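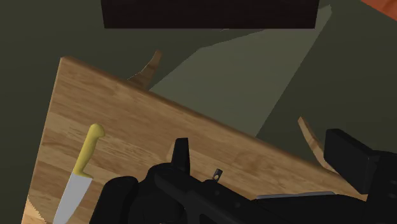 Wooden cutting board, yellow-handled knife.

2024-11-03

I've been reading about kitchen islands again. My sister-in-law is redoing her kitchen and keeps forwarding me articles, and every one of them assumes you already want an island and only need help picking the color. So I want to ask the question those articles skip. Does a kitchen the size of mine need one? Does hers?

We had an island in the last house. It came with the place and I was thrilled for the first month or so. Then it filled up. Mail, school forms, a bag of onions, whatever somebody was carrying when they came in the back door. I was supposed to be prepping vegetables on it and what I did was push the mail to one end and chop in the corner that was left. When we moved I didn't go looking for another one, and I can't say I've missed it.

The standard advice is that you want plenty of clearance on all sides. Fine. But measure it with the dishwasher open and a person standing at the sink. The showroom won't do that for you. Lorna Lumbao, who drew up the plans for our current kitchen, made me put masking tape on the floor and live with it for 2 weeks. I thought this was silly. By the second day I was stepping over the tape to get to the fridge, and stepping over a cabinet isn't an option. We dropped the island from the plan and put the money into a longer run of counter along the window wall.

Now about the rolling kind, because that's what everybody suggests next. I looked at two. The Cerkis was 800 dollars and had a towel bar, a drawer and wheels that locked, sort of. I leaned on it in the store and it moved. The Hattori was heavier and nicer looking, but the top was 60 inches long, and at that point you own a piece of furniture that rolls in theory. Where was I going to roll it? The salesman said "the dining room, for parties." I don't have that kind of party.

Then there's seating. I'm suspicious of island seating in general. The pictures always show three stools in a row with nobody on them, and I think that's pretty close to how they get used. People will perch for coffee. They won't eat a real supper side by side facing the stove, at least mine won't. If you've got kids who do homework there, okay, I'll give you that one. My sister-in-law has kids who do homework on the floor.

What I'd tell her (and have told her, she's reading this, hi) is to look at the counter she already has before buying more. When I cleared ours off in March I found out how much of it had been taken up by things I used once a year. The bread machine went to the basement. The knife block went too, and I haven't wanted it back. I gained more working space that afternoon than the Cerkis would have given me, and it was free.

I'm not saying they're always a mistake. My neighbor has a big square kitchen where the stove is a long walk from the sink, and her island is the only reason the room works. Hers is an old Pulis store counter she bought at an auction and had cut down. It's 17 years old as an island and who knows how old before that. It's scratched all over and she sets hot pots right on it. If I saw one like that I might weaken — but I'd still get the tape out first.

The designer my sister-in-law is talking to, from an outfit called Irninach, wants to give her an island with a second sink in it. A second sink! I asked what it was for and she said "prep." I asked where she preps now and she said next to the sink. She's getting another quote.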